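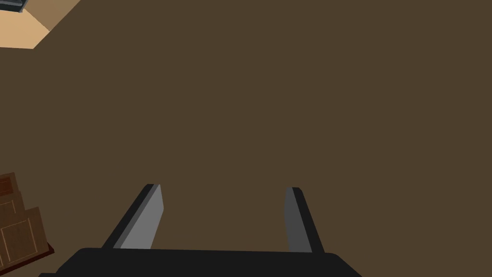

Re: Resetting the wrist cameras and grippers on the Kirau model

Lists > hutapea-users > Robot setup > Thread

07/05/2018, Karabo Botha

Hello Loredana, hello all,

Great question, and good timing too, as I spent most of last week inside exactly this part of the Kirau set-up and came out of it very happy. Answers in between your lines.

> On Friday Loredana Dal Bello wrote:
>
> We have taken over the simulated two-armed Kirau from Gunther and are
> trying to get it back into a state we trust. The arms go where they are
> told but the wrist view looks different from the one in his old notes,
> and the gripper closes with a jump at the end. Where would you start?
> Is it worth keeping his config or should we build the cell again from
> the base file?

Keep his config! Gunther Frerichs put a lot of good work into the joint limits and you don't want to find those values a second time. I'd start with the wrist cameras and leave the arms alone until they are right.

The wrist camera hangs off the last link, so its position is stored relative to that link and not to the gripper. When Gunther swapped the old gripper for the Prelleck one, the gripper got longer and the camera stayed where it was. You want the black base along the bottom of the view with both fingers coming up out of it and leaning in towards each other. Open the fingers all the way before you judge it. With the gap wide you can tell at once if the base has wandered, and a plain bit of brown behind it makes this lovely and easy. I used to do it over a shelf full of clutter and wondered why I kept getting it wrong.

Don't be alarmed if the left finger looks wider and lighter than the right one. I lost an afternoon to that. Compare the finger joint values instead, and if they match, leave the mesh alone.

> The jump happens in the last bit of travel, left gripper only.

I had the same one. Look in the gripper file for the line with the closing force. Mine said 1000 on the left and 88 on the right, and 88 is the one you want. I think somebody typed the big number in to hold a heavy object for a demo back in December and it stayed in. Set both the same, save, then reload the whole robot. Reloading just the gripper keeps the old value in memory (this got me twice).

After that, open and close each hand empty 23 times while the log is running. It's the number in Gunther's notes and I've never asked him where it came from, but the jump always shows up well before the end if it's going to. Imke Fuchs has a little script that runs the whole thing and I'm sure she'd send it if you ask on the list.

> And the room? We have been using the empty grey one.

Do try it in the Veser room! I can't recommend it enough. There's a table with small things on it, a chair, pictures on the walls and a long plank floor going off to the far end, and it shows you problems that the grey box simply hides. Park the robot near the table, raise one arm and look out from the body camera. If the arm drifts between two reloads you'll spot it against the furniture straight away. 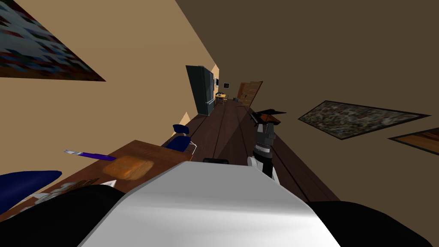

Veser room, simulator view: one arm raised, pen and sponge on the table, fridge and door at the far end.

The sponge is a good first object for the new closing force, and the pen is a good second one. The pen needs the fingertips to meet properly, so do the wrist camera and the 23 cycles first or you'll be chasing three faults at once. Go slowly on the approach as well. The body panel sits close to where the elbows want to be, and the collision margin in version 2 of the robot file is tighter than it used to be.

Order I'd do it in, then:

- copy Gunther's folder and work in the copy
- wrist cameras, fingers fully open
- closing force to 88 on both sides, full reload
- empty cycles with the log on
- Veser room, arm up, reload, look again
- sponge, then pen

One thing I haven't cracked is the wrist roll on the right arm. After a reload it sometimes comes back a hair off from where I left it, and typing the value in again cures it until the next time. Hartmut Brandes thought it might be rounding in the saved file, and I did find fewer decimals in there than I'd expected, but I haven't had a chance to test it. If yours does the same, please send me the log from before and after the reload. I'd love to get to the bottom of that one.

And do post your wrist view when you've got it set up, both sides if you can. I'm glad the Kirau has gone to people who are going to use it!

All the best,
Karabo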